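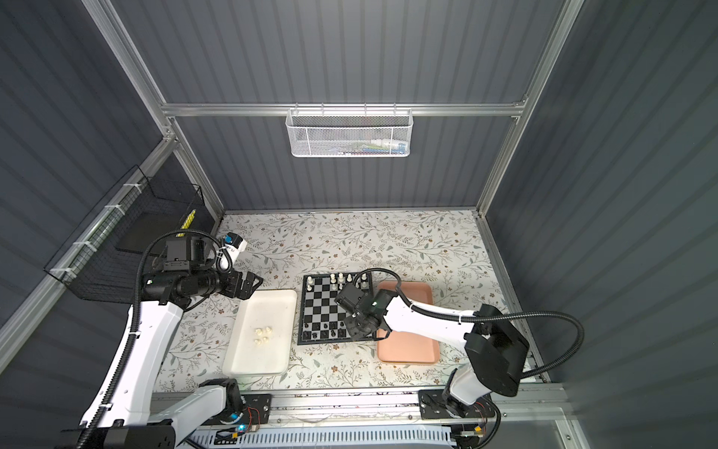 격자판이나 타공판에 바구니 거는 얘기 좀 길게 써봄. 작년에 책상 옆이랑 주방 벽을 한 번 싹 바꿨고, 그 뒤로 계속 조금씩 고치는 중이라 정리 차원에서 적어둔다.

책상에서 제일 먼저 없앤 건 연필꽂이. 컵처럼 생긴 거 세 개를 쓰고 있었는데 안에 뭐가 들었는지 바닥까지 본 적이 없었다. 비워보니까 안 나오는 볼펜이 절반이 넘었다. 안 나오는 건 버렸고 나머지는 얕은 걸이 바구니로 옮겼다.

얕은 바구니가 나은 이유는 단순하다. 쌓이지가 않음. 깊은 바구니는 밑에 깔린 걸 잊는다. 가위, 자, 칼, 풀 이 정도는 바닥에 한 겹으로 눕혀놓는 게 꺼내기도 편하다.

대신 얕은 건 키 큰 물건을 못 세운다. 그래서 노트나 파일처럼 세워야 하는 건 깊은 바구니 하나를 따로 둔다. 검은색 철망으로 된 거. 먼지가 앉아도 흰색보다 덜 보이지는 않는다. 오히려 흰 먼지가 더 잘 보임. 이건 사고 나서 알았다.

거는 방법. 고리만 걸치는 방식은 넣고 뺄 때 덜컹거린다. 가벼운 거 담을 때는 상관없는데 노트 몇 권 꽂으면 앞으로 기운다. 케이블타이로 위쪽 두 군데, 아래쪽 한 군데 묶으면 안 움직인다.

케이블타이는 끝을 바짝 잘라야 한다. 니퍼로 자르고 손톱깎이로 한 번 더 다듬는 편. 대충 가위로 자르면 끝이 뾰족하게 남아서 손등 긁힌다. 나는 두 번 긁혔다.

높이는 앉아서 팔 뻗었을 때 손이 바구니 안으로 들어가는 정도. 서서 맞추면 앉았을 때 꼭 높다. 처음에 서서 달았다가 전부 다시 내렸다. 먼저 마스킹테이프로 위치 표시해놓고 하루 써보고 다는 걸 추천.

바구니는 Jekus 거랑 Joller 거 둘 다 써봤다. Jekus는 구멍이 작아서 클립 같은 게 안 빠진다. Joller는 구멍이 크고 대신 튼튼하다. 문구용은 Jekus, 주방용은 Joller로 나눠 쓰는 중.

구멍 큰 바구니에 작은 물건 넣고 싶으면 바닥에 두꺼운 종이 한 장 깔면 된다. 예쁘진 않음. 펠트도 깔아봤는데 연필 가루가 묻어서 금방 지저분해졌다. 종이는 더러워지면 갈면 되니까 지금은 종이.

다음은 쟁반. 테이블 위에 뭘 펼쳐놓고 하는 일은 무조건 쟁반부터 꺼낸다. 보드게임, 바느질, 단추 정리, 약 나누기 전부. 테두리가 살짝 올라온 플라스틱 쟁반이면 충분하다.

체스 둘 때도 쓴다. 잡은 말을 판 옆에 그냥 두면 소매에 쓸려서 떨어진다. 양쪽에 쟁반 하나씩 놓고 잡은 말은 거기 넣기로 정했더니 폰이 안 없어진다. 예전 세트는 폰 두 개가 없어서 단추로 대신했다.

쟁반 색은 서로 다르게 하는 게 좋다. 같은 색 두 개면 치울 때 섞인다. 사람별로 색을 정해두면 게임 끝나고 각자 자기 쟁반만 확인하면 끝.

자석 체스판은 판에 말이 붙어 있어서 테이블을 살짝 쳐도 안 무너진다. 단점은 말이 작다는 거. 손이 큰 사람은 옆 말까지 같이 잡는다. 그리고 자석이 약해진 말이 하나씩 생기는데, 그건 그냥 쓴다.

체스판 보관은 눕혀서. 세워두면 책장에서 책 꺼낼 때 같이 넘어진다. 말은 지퍼백에 흰색, 검은색 따로 넣는다. 한 봉지에 넣으면 꺼낼 때마다 골라야 해서 귀찮다. 봉지에 이름표는 안 붙여도 됨. 보면 안다.

테이블보 얘기도. 민무늬 흰색을 오래 쓰다가 꽃무늬로 바꿨다. 민무늬는 커피 한 방울만 흘려도 그것만 보인다. 잔잔한 무늬가 있으면 웬만한 건 다음 빨래 때까지 버틴다. 바탕은 흰색이어도 괜찮다.

단, 무늬가 너무 복잡하면 작은 물건을 못 찾는다. 바늘이나 나사 같은 거. 그래서 또 쟁반이 필요해진다. 나는 쟁반 없이 테이블보 위에서 안경 나사 조이다가 나사를 잃어버렸고 결국 안경점에 갔다.

테이블보가 밀리는 문제는 밑에 미끄럼 방지 매트 깔아서 해결했다. Etenano에서 산 건데 가위로 잘라 쓰는 타입. 테이블보다 12센티 정도 작게 자르라고 쓰여 있는 걸 무시하고 딱 맞게 잘랐더니 옆으로 삐져나왔다. 다시 잘랐음.

빨래는 찬물, 약하게. 건조기는 안 돌린다. 한 번 돌렸다가 길이가 줄어서 지금 그건 작은 테이블에서 쓴다. 다림질은 안 하고 널 때 손으로 펴는 걸로 끝낸다.

주방 쪽은 알루미늄 봉을 벽에 가로로 하나 달고 거기에 고리를 걸었다. 국자, 뒤집개, 체. 봉 하나에 다 걸려고 하면 서로 부딪혀서 자주 쓰는 것만 건다. 나머지는 서랍.

봉 설치할 때 수평계 꼭 쓸 것. 눈으로 맞췄더니 고리가 자꾸 왼쪽으로 몰렸다. 휴대폰 수평계 앱도 쓸 만한데 폰 케이스는 벗기고 대야 한다.

돈 얘기. 고리는 개당 1,000원짜리로 충분하다. 비싼 것도 써봤는데 차이를 모르겠다. 바구니는 너무 싼 거 사면 용접한 부분이 까칠해서 천이 걸린다. 손으로 안쪽을 한번 쓸어보고 사는 게 좋다.

유지하는 방법은 하나만 한다. 월요일 저녁에 바구니 하나를 통째로 비웠다가 다시 채우기. 전부 다 하려고 하면 안 하게 된다. 하나면 20분도 안 걸린다. 오늘 10월 21일 월요일, 문구 바구니 차례였고 고무줄 한 뭉치랑 어디 건지 모르는 열쇠가 나왔다.

열쇠는 일단 안 버렸다. 모르는 열쇠만 모으는 작은 통이 따로 있다. 4월에 한 번 정리하면서 자전거 자물쇠 열쇠를 거기서 찾은 적이 있어서 통은 계속 둘 생각.

라벨은 붙였다가 다 뗐다. 내용물이 자꾸 바뀌는데 라벨은 안 바꾸게 되더라. 구멍 뚫린 바구니는 밖에서 대충 보이니까 필요가 없다. 불투명한 상자에만 붙인다.

Kanagaratnam 라벨테이프는 뗄 때 자국이 안 남는 편이었다. 그전에 쓰던 건 자국이 남아서 식용유 묻힌 휴지로 문질러 지웠다. 그다음에 주방세제로 한 번 더 닦아야 한다. 안 그러면 먼지가 붙는다.

바구니 어디 거냐는 댓글이 있어서 적어두면, 작은 건 Jekus 걸이형 제일 작은 사이즈고 큰 건 Joller 깊은 타입이다. 고리는 따로 샀다. 같이 들어 있는 고리는 우리 집 봉에는 작아서 안 맞았다.

다음 주는 충전선 바구니 차례. 선은 아직 마음에 드는 방법을 못 찾았다. 벨크로로 묶어서 세워 넣고 있는데 하나 꺼내면 옆에 것도 따라 나온다. 좋은 방법 있으면 댓글로 알려주세요.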